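Coltine hand gripper – questions we keep getting

Last touched March 26, 2019. Olumide Bashir wrote most of the wiring answers, Lindsay Faulkner did the rest and is to blame for the spelling. If your question isn't in here, mail the list, don't mail us both separately.

What is the Coltine?

A gripper you hold in your hand. Squeeze the trigger, the fingers close. There's a camera on it that looks down past the fingers, and the finger position gets logged next to the video. You do a job with it, the recording goes on the pile, and the pile is what we train the arm on. The arm has its own page (Drorklow). It's a mess over there at the moment, sorry.

Do I need the arm to build one?

No. Plenty to do with just the hand part. Build one, get it logging, then decide if you want the arm. The arm eats your evenings.

Where does it get built?

Parts and assembly at Quinlan, the shared shop, on the long bench by the lathe. Recording happens wherever there's cloth and something padded to lay it on. Bench top is no good for cloth, the fingers hit hard surface and skid. A bed or a mattress gives a bit and the lower finger can get under the fold.

Why cloth? Why not blocks like everyone else?

We did blocks. Blocks are done in an afternoon and then you have a gripper that's good at blocks. Cloth shows up everything wrong with the linkage – slop in the pivots, fingertips that don't meet square, trigger spring too heavy. Any fold that slides out of the tips means go back to the bench. Start with a corner, it's the easiest thing to get hold of.
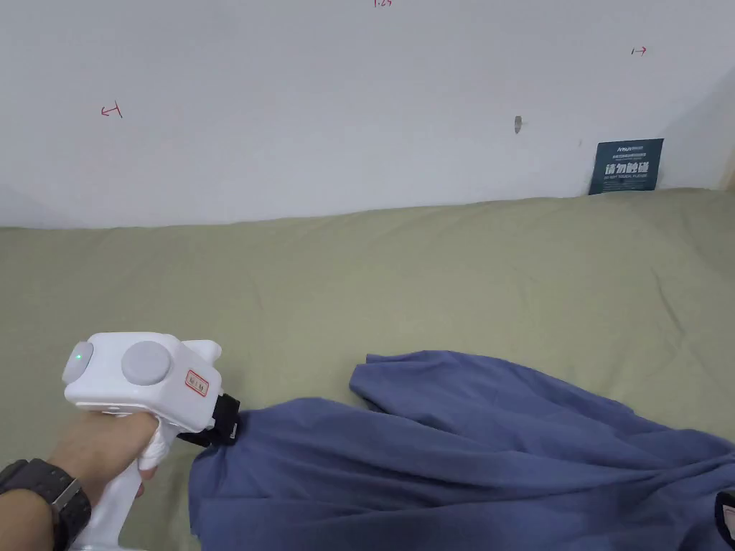 Lighter cloth is harder, by the way. A thick towel more or less hands itself to you. Thin shirt fabric needs the tips right down on the surface before you start to squeeze, and slow. If you come in fast it bunches ahead of the fingers and you chase it around.

What does it cost?

Ours came to 300 dollars for the first one, with two wrong orders in that. Second was less, didn't keep the receipts. Camera is the big item. Don't cheap out on the camera, do cheap out on the screws if you must, any decent hex-socket ones will do.

What do the lights mean?

Green is good. Green = powered and logging clock is running. No green, stop and look at the plug before you take anything apart. It is nearly always the plug. Olumide wants a second color for "recording right now" and there's a branch for it but it isn't merged.

How long does the build take?

Depends who you ask. Olumide did his second one over a long weekend. Mine took most of January, but I was waiting on bearings for half of that and then I put the linkage in upside down. If you've got all the parts in front of you and have built anything with a spring in it before, a couple of evenings for the mechanical side, one more for the electronics, one to be annoyed in.

Trigger feels gritty. Normal?

For the first day or so, a bit. After that no. Take the shell off, look for a burr on the lever where it goes through the slot, file it, wipe it out, put it back. Do not oil it. Someone oiled theirs and it got onto the fingertips and from there onto everything.

Fingers close but the tips don't line up

Loosen the outer joints on both sides first. Then the lower ones, where the arms meet the base. Close the fingers by hand on a piece of card, hold it, tighten from the bottom up. Small turns, go side to side. If you do one side fully and then the other it will pull crooked every time. Still off? Check both arms are the same part, there's an old set floating about in the Quinlan parts drawer that is slightly shorter and looks identical till it's in.

How tight should the pivots be?

Tight enough that there's no side to side rattle, loose enough that the fingers fall open on their own when you let go. If the spring has to drag them open they're too tight.

Thread lock?

Yes on the pivots, the weak kind. You will be taking them out again.

One gripper or two?

You can record with one. For folding, get to two as soon as you can stand to. With one hand you can pick up and drag and drop, and that is about the whole list. Two lets you hold an edge while the other goes for the far corner. Left and right are the same build, no mirrored parts, the software is told which is which when you start up. Get that wrong and your whole session is swapped. Ask me how I know. There's a fix script now, swap_sides, in the tools folder.

Start with both open, and both looking at the cloth, for a second or two before you move. The sync step needs that quiet bit at the front. 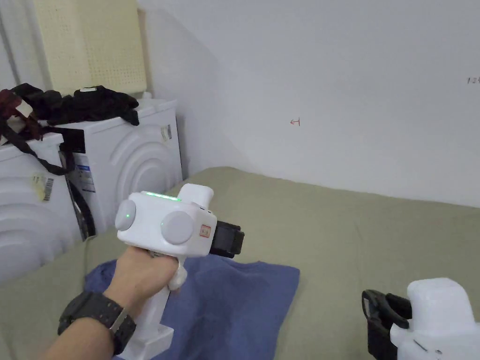

Can I wear a watch or rings while recording?

Watch is fine, it sits well clear of the trigger. Take rings off, they click on the handle and wear a mark in it. Long loose sleeves are more of a problem, they get in front of the camera and the clip has to go.

How many clips do I need before it's worth training?

We aim for 600 per task. Below that the arm sort of gestures at the cloth. Do 50 throwaway ones first to get your hand used to the trigger, and really do throw them away, the early ones are all jerky and they teach the arm to be jerky. And keep the clips short. One pick, one move, let go, done. A long clip with three mistakes in it is worth less than a short one with none.

Does it have to be the same cloth each time?

Same cloth for the first batch, then start swaping it out. Different size, different weight. Same goes for how it's lying – crumple it fresh before each take. People get tidy without noticing and lay it out the same way every time.

Why write on the wall?

Marks behind the work area help when you're lining up cameras later. Any wall you're allowed to write on. At Quinlan ask first, or use tape.

Does the mess in the background matter?

Less than you'd think. We spent a whole day clearing a room once and the results were no different. What does matter is anything the fingers could bump, so keep clothes and straps away from the part of the bed you're working on. And turn the ceiling fan off.

The camera picture is bent at the edges

Wide lens. It's meant to. Run the calibration sheet once per camera (not once per session, once per camera) and the software straightens what it needs. If you've had the lens out, run it again. Don't try to fix it with a narrower lens, you lose sight of the cloth on both sides and then you can't see what you're about to grab.

What you want from the camera is both fingertips in view when open AND when closed. Check that before you screw the mount down for good. Too high and you're looking over the top of them, too low and the arms block half of it.
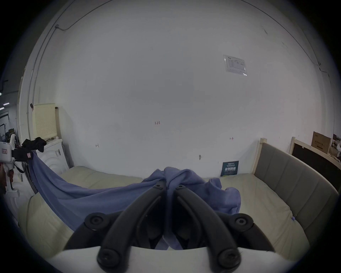

Gripper camera view: fingertips closed on blue cloth over the mattress.

If your tips wander out to one side as they close, that's the alignment thing again, see further up.

How heavy is it?

Roughly 600 grams with everything in. Doesn't sound like a lot. After an hour it is. Swap hands, take breaks, drink something. Olumide shaved his down by drilling out the handle and it cracked, so, don't.

Battery or cable?

Cable for now. Run it back along your forearm and leave slack at the elbow. There was a battery version and it worked fine till it didn't, usually halfway through a good run. If somebody wants to pick it up again the notes are in the old folder.

What software?

Ivevari for recording, it's our own thing and it's rough. Runs on any laptop that isn't ancient. Shows both cameras side by side, big start/stop, and a box for the task name. Please fill in the task name. We have a folder of clips called "test", "test2" and "asdf" and some of those are our best ones, but good luck finding them.

It says "drift" in red and stops

The finger sensor lost its zero. Open fully, close fully, open fully, hit reset. If it comes back within a few minutes the magnet is loose – drop of glue, leave overnight.

Can I borrow one?

If you've done the intro at Quinlan and you're bringing it back the same day, yes. There are two good ones and a bad one. The bad one has tape on it. Sign the sheet.

Can I sell them?

Rather you didn't. Build them for friends all you like.

I changed the design, do you want it?

Please! Send the files plus a line on what you changed and what got worse. Something always gets worse. Softer fingertips are the top of the wish list right now, ours hold cloth well but they pick up lint and need a wipe every so often.

When's the next build night?

On the board by the door and on the list. We keep forgeting to update the web page so don't go by that.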